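Stullside Tableware Gallery: Black Series, Trays and Bowls

December 2019

The Black Series is the serving range we keep for shared tables, buffet lines and meeting rooms. The notes on this page cover shape, placement and care. They were put together by Orla Tierney, with corrections from Cormac Ó Conaill, who handles stock and returns. Prices are on the order sheet and are not repeated in the gallery.

Shapes in the range

The range divides into trays and bowls. Trays have a flat floor and a raised rim. Bowls are either round or oval, and the oval is the wider of the two. All pieces are black inside and out, with no pattern or printed mark on the upper surface. The order code is 3044 for the full set and 3750 for the set with a spare tray.

Rims

A flared rim gives the fingers something to hold when the dish is lifted from a flat surface. It also takes up more table than the floor of the dish would suggest. Measure across the top, at the widest point, before planning a layout. Orla measures rim to rim and leaves a hand's width between pieces — less than that and guests knock one dish while reaching for the next.

Feet and bases

Footed pieces stand clear of the table and are easier to pick up from a level top. Tapered bases are steadier than they look if the load is kept low and central. Do not stack a footed piece on a bowl. Bowls of the same shape can be nested for storage, with a paper sheet between them.

Layout on a wooden table

Dark dishes on light wood are easy to see from across a room. Place the tray at the front, where it can be reached without leaning over anything. The oval bowl goes to one side of it and a little farther back. Round bowls go behind.

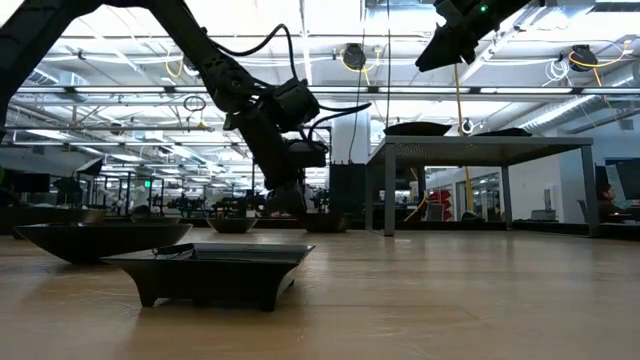
Spacing at the back of the table can be tighter than at the front, as people reach over it less. For long tables, repeat the same group of dishes at each end and leave the middle open for plates. A group should not be spread so wide that one person cannot reach all of it from a single position.

Care

Wash by hand with a soft cloth. Black surfaces show dust and water spots sooner than pale ones, so dry each piece before it goes on the shelf. Dry the inner lip first — water collects there. Abrasive pads leave gray marks that do not wash out.

Orders and returns

The next delivery is due in February. Returns go to the Stullside counter with the order code written on the outside of the box. Odd pieces can be ordered singly, up to 16 per customer. Larger orders should be sent to Cormac in writing.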